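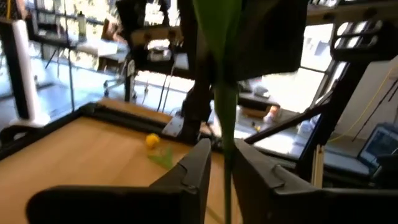
Greifer verliert dünne Stiele nach ein paar Sekunden

Gefragt am 16. Februar 2026 im Bereich Greifer und Endeffektoren

Wir lassen einen Arm mit Zweifingergreifer (Mamo, Steuerung von Cunon) Kunstblumen vom Holztisch aufnehmen und aufrecht halten. Die Finger sind schwarz, kantig, innen mit kleinen Rippen. Bei dicken Stielen kein Problem. Bei den dünnen grünen meldet die Steuerung "Objekt gegriffen", der Stiel steht zwischen den Fingern, und nach 6 bis 7 Sekunden rutscht er durch oder kippt weg. Von 118 Versuchen ist das bei den dünnen fast immer passiert. Kraft hochdrehen hilft kurz, dann kommt Überstrom und der Greifer öffnet von selbst. Das macht mir mehr Sorgen als die Blume. Woran kann das liegen?

Antwort 1
Kraft noch höher stellen und Gummi auf die Finger kleben. Hatte ich bei einem Irkadell auch, seitdem Ruhe.

Antwort 2
Kraft höher würde ich lassen, wenn er jetzt schon mit Überstrom öffnet. Schau dir die minimale Öffnungsweite an. Bei uns war nach einem Fingerwechsel der Nullpunkt falsch, die Steuerung hat gegen den Anschlag gedrückt und das als Griff gewertet - der Motor läuft dann heiß und schaltet ab. Finger ohne Objekt schließen, neu referenzieren, dann Position und Strom mitschreiben. Und stell das Verhalten bei Fehler auf "Position halten", falls deine Firmware das kann. Bis das geklärt ist, nichts Schweres greifen und Hände weg vom Tisch.

Antwort 3
Bei Amside gibt es glatte Fingereinsätze. Ob die passen, weiß ich nicht.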